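# How does a robot know what to do next?

*Written by Olesia Sydorenko for the children's pages of the Lurnmont science club*

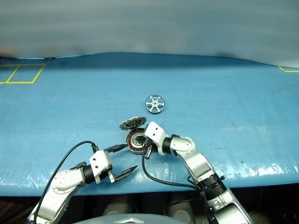 ## First, it looks

A robot's camera gives it only many small colored dots. A program must find the shapes in them: a wheel with thin spokes, a ring with teeth, a ring with reddish copper wire. The last one is called a stator. It is a part of an electric motor.

## Then it makes a plan

The planning program is named Boiko. It tries up to 100 paths for each arm, but only inside the computer. If a path would make the two arms bump, Boiko throws it away.

## Then it moves

Another program, the controller, checks the joints again and again, very fast. Is the arm a little too low? Then it goes up a little. You do the same when you carry a full cup of soup.

## Try it at home

Ask a friend to close their eyes. Tell them, with words only, how to pick up a spoon. Naledi Xaba tried this with her class, and one pair needed 35 commands!

**New word:** *gripper*, the hand of a robot. Many have just two fingers.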